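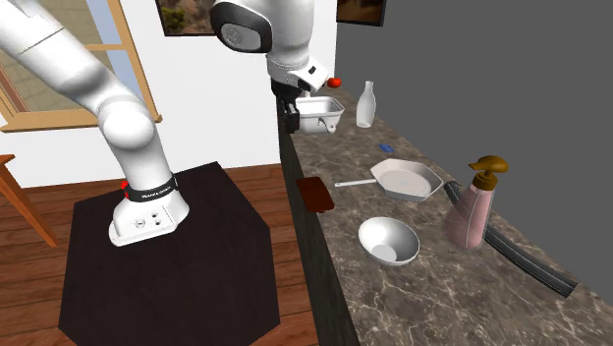

Speaker notes, Plidham student robotics project talk
Soledad Obi
August 10, 2021

Slide 1. Title

Good afternoon. I'm Soledad Obi and I run the robotics club at Plidham. I'll talk for most of the slot and leave time for questions. If you can't hear me in the back, wave.

Leave the title slide up while people sit down.

Slide 2. What the students set out to do

The club had one project this year, and the students named it Illitico. The goal was to get a simulated arm to tidy a kitchen counter. Pick a thing up, put it where it belongs, go on to the next thing.

All of it was done in simulation. We don't own an arm. The model we used is a Franka Emika arm with a parallel gripper, standing on its own base on the floor next to the counter. Most of the students had never worked with an arm of any kind before they joined.

Say that the club is open to everyone and no coding is required to start.

Slide 3. The kitchen

Point to the counter. The students wanted a room that looked lived in, so there's a window, a couple of pictures on the wall, and wood planks on the floor. None of that matters to the gripper. It does matter if you're using the camera view to find things, and I'll come back to that on slide 6.

The marble took longer than it should have. The first version had no veining and everybody said it looked like a cafeteria tray.

Slide 4. The objects

We picked objects that are hard in different ways.

The red ball is the first task. It's small and it rolls. Early on the arm would close a bit off center and push it away.

The pan has a long thin handle, and that's what we grab. The first group kept going for the rim.

The bowl is deep and smooth. You have to come down with one finger inside and one outside, and if the bowl is tilted the angle is wrong. Two students spent all their time on the bowl.

The soap dispenser is tall and the pump sticks out to one side. The hose runs right behind it, so there isn't much room for the fingers. We left the dispenser for last.

Ask the room which one they'd try first. Wait for an answer.

Slide 5. How we ran it

Each team got 300 runs. A run starts with the arm over the counter, fingers down, and ends when the object is in its place or the clock runs out. We gave every run 50 seconds. Students wrote down each failure in a shared sheet with one line on what went wrong.

The sheet was the most useful thing we made. By the end it had some 200 lines in it. If you start a club, start the sheet on the first day. We didn't, and we lost the early results.

The Vanico team wrote a planner that moves above the object first and then straight down. The Halilović team learned from recorded moves, with a student driving the arm by keyboard. Both teams were named after their tables in the lab, long story, skip if short on time.

Slide 6. What went wrong

Go through these quickly.

The camera view. White arm, white wall, white pan, white bowl. The color-based detector that the students wrote first did fine on the ball and the pink dispenser and badly on nearly everything white. They switched to using shape for the pan and bowl.

The reach. The counter is long and the arm's base doesn't move. The near end and the far end need very different poses, and a plan that worked at one end would fail at the other.

The hose. It's modeled as a chain of short parts, and when the gripper touched it the whole simulation slowed down. We ended up fixing it in place.

Slide 7. Results

Show the table. The planner was better on the ball. The recorded moves were better on the pan. Neither team was happy with the bowl.

Don't read the numbers out. The handout has them.

Slide 8. Next year

We start again in September. The plan is to keep the same kitchen and move the objects to new spots before every run. Right now they start in the same spots each time, and I think both methods have been getting help from that.

We need two more computers with decent graphics cards. If your office has old ones, please see me afterward.

Slide 9. Questions

Leave the contact slide up. Handouts are on the table by the door.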